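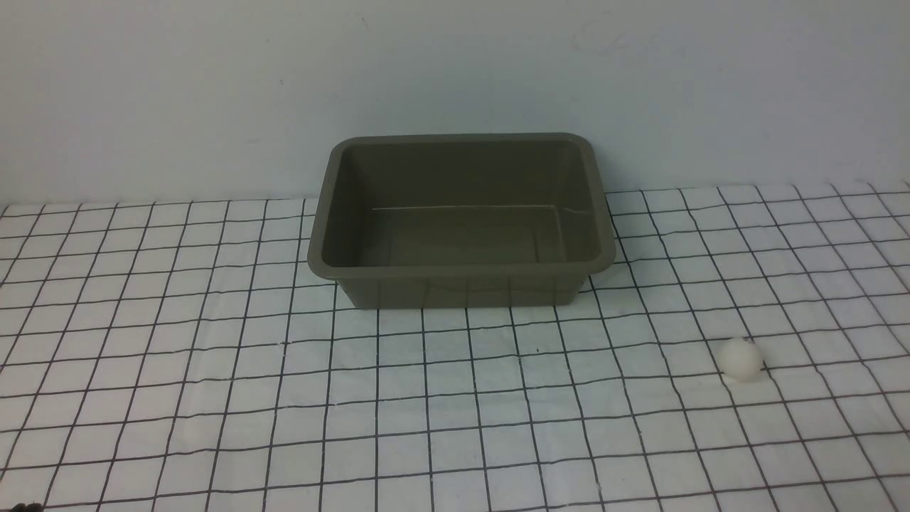 The bin on a table, on a grid cloth.

Fendside open storage bin, olive -- review after six months

I bought my first Fendside bin in December, and I waited until June 2024 to write this review. With plastic storage I don't trust a first impression. In the shop every bin looks strong. After half a year of being pulled from a shelf, filled, dropped and washed, you know much more.

First, for what I use it. I sew at home, mostly bags and cushion covers, and I have one room for everything: the fabric, the machine, the ironing board and a shelf with yarn from the years when I was knitting. Before this I had cardboard boxes. They were free, and I will say in their favor that they stack well. But the corners became soft, and when one box got a little water from the window, I lost a nice piece of linen. So I started to look for plastic bins without a lid.

I wanted them without a lid because I know myself. If there is a lid, I put things on top of the lid, and then I never open the box again.

The shape

It is a rectangular bin with a wide flat rim all around, and the corners are rounded. The walls go inward toward the bottom, so the floor inside is smaller than the opening. This is normal for a bin of this type, but please think about it before you buy. I measured my shelf and looked only at the top of the bin. The bin fits the shelf very well, but my folded fabric, which I cut a cardboard template for, fits only in the upper half. At the bottom it bends up at the sides. Now I fold everything a little smaller and it is fine, but I had to refold a whole shelf, and that was one evening of my life.

The good side of the slanted walls is that the empty bins go one inside the other. I have five now, and when two are not in use they take the place of one and a little more. They can stick together if you press them hard. I put a strip of felt between them and they come apart easily.

The rim

For me the rim is the best part. It is wide enough to hold with all the fingers, and it is smooth on the underside. I had before a bin from Jindex, a cheaper one, and the edge under the rim was sharp like a paper knife. After carrying it to the laundry room and back I had red lines on my hands. With the Fendside I can carry a full load of quilting cotton and nothing hurts.

The rim also works as a small parking place for clips. I put my fabric clips along the front edge when I take them out of a seam, and they stay there. I don't think the company planned this.

There are no separate handles on it, and when the bin is on a high shelf I would like to have one in the front. I must take it with two hands by the rim. For a person who is not tall this needs a small step stool.

The color

The shop calls it olive. I would say it is between gray and a khaki green, quite muted. In the online photo it looked greener, and when I opened the package I was a little disappointed. Now I like it more than a bright color, because it is calm beside all the prints on my shelf. Dust is visible on it, but less than on black. Lint is another story. Every sewing person knows lint, and it goes to this plastic like to a magnet. A damp cloth takes it off.

The surface has some shine. If you want a completely matte bin that looks like stone or canvas, this is not the one. Mine has got fine scratches on the base from being pushed on the shelf, and I see them only when I turn it over.

Strength

The seller writes that the bin was tested for 1,000 openings and closings, which made me laugh a little, as it has nothing to open or close. I suppose the text was copied from the model with a lid.

My own test was less scientific. I filled one bin with pattern magazines up to the rim, and left it so for the winter. The long walls bent outward slightly, and when I took the magazines out they went back. I dropped another one, empty, down the stairs. It has a white mark on one corner, but no crack. The Jindex bin cracked on a much smaller fall.

Cleaning

Warm water and dish soap. The corners inside are soft, so there is no place where crumbs and threads can hide, except along the small line near the floor, where I go with an old toothbrush. One time I had chalk powder in it, and the powder came out completely. I had one accident with fabric dye, and a pale blue shadow stayed. It's my mistake and I don't take points for it.

The smell

When new, it smells of plastic. I washed it and left it on the balcony for three days, and after this I could put wool inside without worry. If you want to use it the same evening, keep this in mind.

Compared with others

The Salia fabric basket is prettier, and if your bin stands in the living room, maybe take the Salia. But it loses its form when half empty, and you can't wash it in the sink. The Chukwu crate is stronger than the Fendside and has real handles, but it has holes in the walls, and small things like bobbins and snaps go through. For tools or vegetables I would choose the Chukwu. For sewing, no.

Would I buy it again

Yes, and I did it already -- the first one alone, then four more in spring. I would pay attention to the floor size, and I would order all the bins at one time. My second delivery is a slightly different tone from the first. On the shelf side by side I can see it, though my family says they can't.

Good: comfortable rim, easy to wash, nests well, walls come back to their shape.
Less good: narrower at the bottom, no handle, smell in the first days, color not the same between deliveries.

My rating: four stars out of five.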